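4.2 Bench trials of the Trosar kit

The Trosar two-arm kit was assessed over 2000 pick-and-place attempts at the Flillemside lab, using the supplier's stock grippers and control software (Postum, version 2). Each attempt started with both arms raised over the table and a single object set down by hand. The operator then called one of two bins by colour. An attempt was stopped and logged as a failure after 90 seconds. Figure 3 gives the layout for the ball condition.

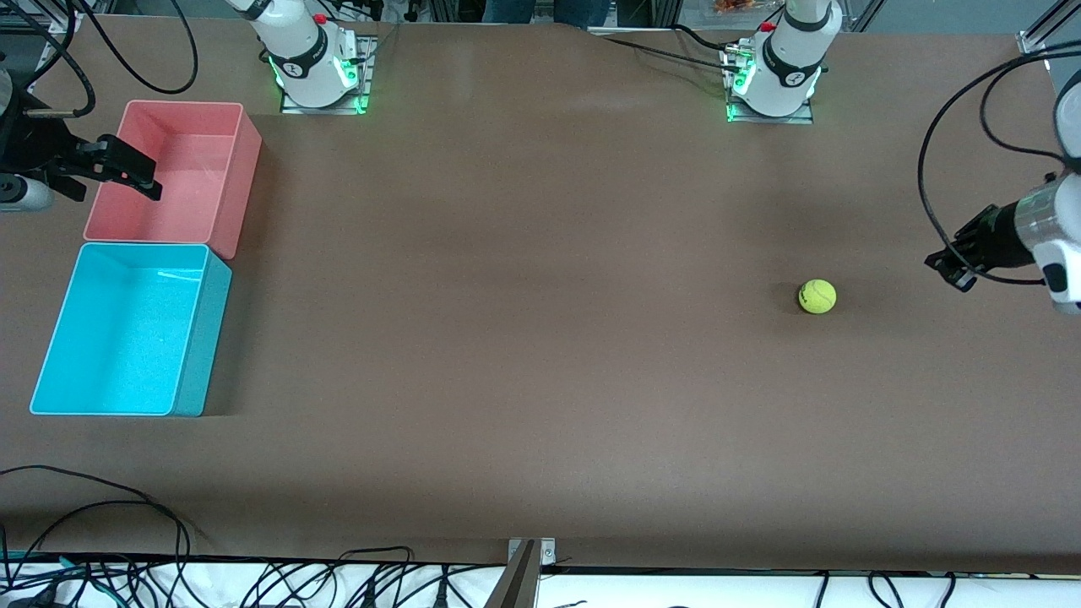

Figure 3. Ball condition, with the pink and turquoise bins and both arms over the table.

Paraskevi Karamanlidis objected, on reading a draft of this section, that a ball favours neither arm and tells a buyer little about handovers, and she asked that the ball results be reported apart from the others. We have done so in Table 5. Her second point, that a 90-second limit is generous for a kit sold to small workshops, is taken up in Section 6.

Setup took nearly 2 days, most of it spent on calibration. The Ogbonna kit was tested under the same protocol and brings the total to 2764 attempts, fewer than planned, as its trials began only in January.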